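Proyecto de asignatura: Superficies de trabajo claras en un aula de prácticas compartida
Informe final
Autores: Taras Kuzmenko, Bianca Bogdan, Babar Yousafzai
Tutora: Noreen Dolan
Entregado el 20 de febrero de 2026

1. Introducción

En el segundo piso de la residencia Udlow hay un aula de prácticas que usan varios grupos de diseño de interiores. El aula se pintó y se amuebló de nuevo antes de empezar este curso. Antes tenía mesas oscuras, muy marcadas por los cortes, y las paredes estaban cubiertas de corcho. Ahora la pared es de paneles grandes de color gris pálido y las mesas son blancas.

Nuestro grupo eligió estudiar la mesa. Al principio queríamos estudiar toda el aula, con la luz, el ruido y el almacenamiento, pero la tutora nos recomendó reducir el tema y tenía razón. Una mesa parece un objeto muy sencillo, y sin embargo cuando empezamos a preguntar a los usuarios cada uno tenía una opinión diferente sobre ella.

Las preguntas del proyecto fueron dos. La primera: ¿es cómodo trabajar varias horas delante de una superficie blanca y una pared clara? La segunda: ¿qué rutina de limpieza y de orden necesita una mesa así para conservarse bien durante un curso?

Ninguno de los tres autores tiene el español como lengua materna. El informe fue revisado por Valentyna Koval, compañera del máster, a quien agradecemos la paciencia con nuestros subjuntivos.

2. Antecedentes

En la asignatura de Materiales vimos que una superficie muy clara devuelve mucha luz. Esto ayuda en una habitación con pocas ventanas, pero puede cansar los ojos si el acabado es brillante. Por eso los manuales que consultamos recomiendan el acabado mate para escritorios y mesas de taller.

También leímos sobre el contraste entre el plano de trabajo y el fondo. Si la mesa y la pared tienen casi el mismo tono, el usuario percibe un espacio más amplio, pero le cuesta un poco más ver dónde termina el borde. En un dormitorio esto no tiene importancia. En un aula donde se apoyan maquetas, reglas metálicas y tazas de café, sí la tiene.

El proveedor de las mesas es Lendar, una empresa pequeña que fabrica por encargo. Escribimos dos veces para pedir la ficha técnica y recibimos una respuesta amable pero incompleta. No sabemos entonces con seguridad el material del tablero, y en este informe hablamos solamente de su color y de su acabado.

3. Descripción del espacio

El aula es rectangular. La puerta está en uno de los lados cortos y las ventanas en el opuesto. La mesa que estudiamos es la del fondo, colocada delante de la pared de paneles. La elegimos porque es la que menos se mueve: las otras se juntan y se separan según la clase, y habría sido difícil comparar un día con otro.

El color de la mesa es un blanco roto, un poco más luminoso que el gris de la pared. El tablero es liso y tiene un acabado mate uniforme. La esquina izquierda del fondo es redondeada, detalle que varios usuarios mencionaron como positivo, sobre todo los que todavía recordaban las esquinas vivas de las mesas antiguas.
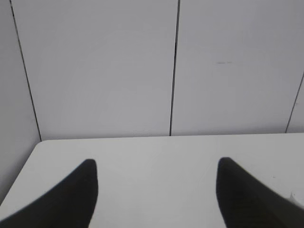

Con la luz general encendida, el blanco no es igual en toda la superficie. Hay cambios suaves de tono, con una zona algo más oscura cerca del lado izquierdo y otra más clara hacia el centro. A simple vista muchas personas no lo notan. Nosotros tampoco lo notamos la primera semana, y lo descubrimos cuando Bianca intentó comparar muestras de papel y el mismo papel le parecía distinto según el sitio donde lo ponía.

La pared clara sirve bien de fondo. Los paneles son grandes, y por eso hay pocas juntas que distraigan la vista. Babar propuso colgar en ellos una lámina de referencia de colores, pero el reglamento del aula no permite perforar ni pegar, así que abandonamos la idea.

4. Método

Trabajamos con tres herramientas: una encuesta, un diario de uso y una prueba de limpieza.

La encuesta la respondieron 46 estudiantes. Tenía preguntas cerradas sobre comodidad visual, tamaño, tacto y facilidad de limpieza, y al final un espacio libre para comentarios. La distribuimos en papel, dejándola en el aula, porque la versión en línea que hicimos primero casi no recibió respuestas.

El diario de uso fue un cuaderno atado a la pata de otra mesa. Cada persona que utilizaba la mesa del fondo debía escribir la hora de entrada, la actividad y el estado en que la encontraba. Hubo páginas muy completas y otras con dibujos de gatos. Las segundas no las incluimos en los resultados.

La prueba de limpieza se hizo con dos productos. El primero fue el jabón neutro que ya se usaba en el edificio. El segundo fue Dinditz, un limpiador en espuma que compró Taras con el presupuesto del grupo. Sobre una muestra de tablero, que el proveedor nos regaló, aplicamos manchas de lápiz blando, café, pegamento de barra y rotulador de base agua. Cada mancha se dejó reposar 60 minutos antes de limpiarla con un paño de algodón.

El tablero del aula no se manchó a propósito en ningún momento. La tutora insistió mucho en este punto.

5. Resultados

5.1. Comodidad visual

La mayoría de las personas encuestadas considera cómoda la mesa para dibujar y para montar maquetas. Las quejas vienen principalmente de quienes trabajan con ordenador portátil por la tarde. Una estudiante escribió: "Cuando levanto los ojos de la pantalla todo es blanco y tardo un momento en enfocar". Otro comentario decía que el aula parece una clínica dental, pero que se duerme menos que en la anterior.

La falta de contraste entre mesa y pared apareció en pocos comentarios. Nosotros esperábamos más. Preguntamos después a algunos compañeros y respondieron que el borde de delante, el que tocan con los brazos, se distingue bien por el tacto, y que el borde del fondo no les preocupa porque allí está la pared.

5.2. Uso y orden

Según el diario, la mesa se encuentra despejada al principio de la mañana y se llena a lo largo del día. Los objetos que más se abandonan son recortes de cartón y vasos. Un dato que nos gustó es que la gente deja menos cosas cuando encuentra la mesa vacía. Si ya hay un vaso, al rato hay otro. No podemos demostrar que una cosa sea causa de la otra - el cuaderno no permite tanto - pero la repetición es clara en las anotaciones.

Los que escribieron en el diario también se quejaron de no tener donde dejar la mochila. Se deja en la silla de al lado o encima del tablero, y entonces la cremallera roza la superficie.

5.3. Limpieza

El lápiz blando salió bien con los dos productos. El café salió con jabón neutro después de una segunda pasada, y con la espuma a la primera. El pegamento de barra fue más difícil: con jabón quedó una sombra mate diferente de la del tablero, visible solo de lado. El rotulador desapareció con ambos, aunque el paño quedó inutilizable.

Hay que decir que la muestra era nueva. Un tablero con varios años de uso puede comportarse de otra manera.

6. Discusión

Creemos que el color blanco fue una decisión acertada para esta aula, con una condición: que se mantenga despejado y limpio. En una mesa oscura el polvo de lápiz casi no se ve y la gente lo tolera. En una mesa blanca se ve enseguida, y esto puede tomarse como un defecto o como una ayuda. Durante las entrevistas encontramos las dos opiniones, a veces en la misma persona.

Sobre la diferencia de tono entre las zonas del tablero, pensamos que viene de la posición de las lámparas y no del material. Para confirmarlo habría que medir la luz en varios puntos con un luxómetro. Pedimos uno prestado, pero llegó sin batería y cuando conseguimos una ya debíamos devolverlo.

El grupo discutió bastante sobre el mantel de corte. Babar defendía cubrir toda la mesa con una base verde de corte, como hacen en el taller de Lysenko donde hizo sus prácticas. Bianca y Taras pensaban que así se pierde la luz que devuelve el blanco. Al final acordamos recomendar bases pequeñas que cada estudiante retira cuando termina.

7. Propuestas

Proponemos lo siguiente para el próximo curso:

Guardar en el armario del aula varias bases de corte pequeñas y prohibir el uso del cúter directamente sobre el tablero.

Colocar ganchos para mochilas debajo del borde delantero, de los que se aprietan con tornillo y no necesitan perforar.

Limpiar con jabón neutro al final de cada jornada y reservar la espuma para el café y el pegamento.

Comparar colores siempre en la zona central de la mesa.

El coste estimado de las bases y los ganchos para toda el aula es de 661 euros, según el presupuesto que pedimos a una tienda del barrio. La dirección de la residencia lo está estudiando.

8. Limitaciones

El período de observación fue corto y coincidió en parte con los exámenes, cuando el aula se usa más para estudiar que para construir. La encuesta en papel quizás atrajo a las personas que pasan más tiempo en el aula y dejó fuera a las que entran poco. Además, solamente estudiamos una mesa. Las mesas del centro reciben otra luz y tienen más tránsito alrededor, y los resultados no se pueden trasladar a ellas sin más.

9. Reparto del trabajo

Taras Kuzmenko preparó la prueba de limpieza y redactó los apartados 4 y 5. Bianca Bogdan diseñó la encuesta y escribió la descripción del espacio. Babar Yousafzai pasó a limpio el diario de uso, pidió los presupuestos e hizo la bibliografía, que se entrega en documento aparte junto con el modelo de encuesta.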